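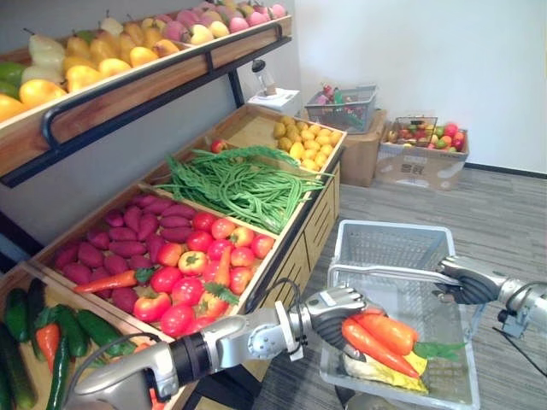

Vasten supplies artificial fruit and vegetables, together with the stands and crates which hold them. We started in Prernen in a room behind a paint shop, and at that time we made only wax pears for shop windows. Today our catalogue has 215 different pieces, and our customers are trade schools, theatres, shop fitters and kindergartens.

Our first customers wanted fruit to look at. The customers who came later wanted also to use it. A trade school, for example, teaches its students how to fill a shelf in the morning, how to choose goods for an order and how to put them into a basket so that the heavy ones are at the bottom. With fresh tomatoes this lesson is expensive, and at the end of the week there are flies. With ours the same tomatoes can be taken out and put back for several years.

We keep a showroom at our building in Prernen, arranged as the vegetable corner of a small shop. The stand is from our Candex series, with crates of light wood on a dark metal frame. On the upper level we have put fruit, such as pears in yellow and pale green. Lower down there are potatoes, long green beans, sweet potatoes, tomatoes and carrots. Visitors are welcome to take a white shopping basket and fill it.

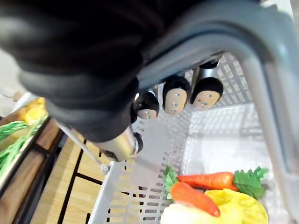

We are often asked about weight. Our usual pieces are lighter than real vegetables, and for most customers this is practical, because a full carton can be carried by one person. For schools which want a more natural feeling in the hand we offer the Farah range, where each piece has a filling of fine sand. The Farah range has 19 kinds at present and we hope to add the leek in March.

The colours are painted by hand in our workshop. For this reason two carrots from the same carton are not completely the same, and we consider this correct. The leaves are fixed separately. If a leaf comes off, please do not use hot glue, it makes the plastic soft. Write to us and we will send new leaves without charge. 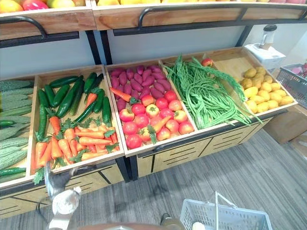

The smallest order is 10 pieces, and they can be mixed. A complete set for a classroom has 600 pieces and is delivered with a plan which shows one possible way to fill the crates. You do not have to follow it. One school sorts everything by colour, and another puts cucumbers beside carrots, as we do in our showroom. Bitter melon was added after a request from a cookery school and it is now ordered more often than the cabbage.

We also repair and repaint older pieces, including those from other makers if the surface allows it. Please wash them first in lukewarm water with a little soap, and let them dry well before packing.

The showroom can be visited by appointment. Parking is in the yard, through the green gate.

Last updated: 12 January 2024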